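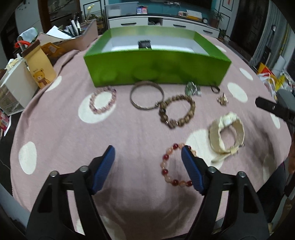
November 22, 2019

Third pass at the Toltitus album transfer. Side A reel went onto the machine after the tape had been baked. Levels on the first song are steady, but there is a dropout in the left channel just before the second chorus of "Gralteo." The safety copy has it too, so it was on the master.

Reset azimuth by ear, then checked with the tones. The old notes had the 700 Hz tone down as 800. Corrected the sheet.

Babita Sengar listened to both mixes of "Dorncombe." She prefers the early one – the bass is further forward and the organ doesn't cover the vocal. I still like the later one for the guitar. Keeping both for now.

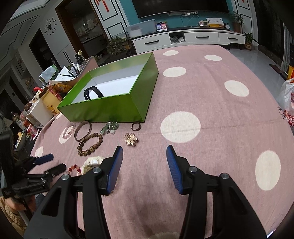 Green box and beads, polka-dot cloth.

Hum at 50 Hz on side B, with harmonics. Light notch only. A deeper cut thinned the piano.

To do: side B again in January, splice on track four, ask Kwofie for the lyric sheet.

Last updated: November 22, 2019
Print | E-mail this page

Comments

tapehead: Early mix for me too.

R.L.: Is the fade on "Dorncombe" longer on the later one?

tapehead: Yes, by a few bars.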